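Old towers, new drives: the Plurstead repair bench is back

After a quiet summer, the repair bench at Plurstead opens again this month, and we could not be happier about it! The shelf in the back room filled up all through August with desktop computers that people had given up on, and it turns out a lot of them have plenty of life left. So this season we're starting with towers, the big boxy kind that lived under everybody's desk, and we're going to open up every last one.

If you have never seen the inside of a desktop, you're in for a treat. Everything is big enough to point at. You can put a finger on the memory slots, follow the power cables from one end to the other and see exactly where the drives belong. Carolina Morais, who is leading the first few sessions, likes to lay the case flat on its side before anyone picks up a tool, and after one evening of doing it her way I'll never work on a standing tower again. Your screws stay put, the light gets in, and you aren't reaching around a corner with one hand.

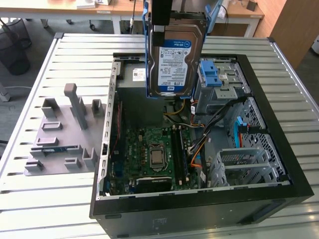 Drives are where most people will begin, and they're a great first job. Plenty of desktops hold theirs in a plastic caddy, so once the two cables are off, the whole thing slides out with a little squeeze. Label it right away (masking tape and a marker, nothing fancy) and set it down on something soft. Going back in is the same trip in reverse: caddy first, then the data cable, then power. If it won't slide home, take it out and look again. A stray cable is nearly always the culprit, and pushing harder has never helped anyone!

A few things to know before you come. Shut the computer down properly at home and leave the power cord attached to nothing, but do bring it along. Copy off anything you'd be sad to lose. Long sleeves are a nuisance around open cases, and a small Phillips screwdriver will get you through most of the evening. We have 12 places per session and 3 sessions planned so far, with the tall tables by the window going to whoever gets there first.

Abilio Vidal has sorted the spare parts bins at last, and they are a joy. SATA cables, caddies, rails, fans, and one whole drawer of those tiny screws that always roll under the radiator. Help yourself, and if you have extras at home, drop them in the gray tub by the door. We're especially short on drive rails and on memory for older boards.

To save a place, leave your name on the sheet at the front desk, or catch Carolina or Abilio any time the bench is open.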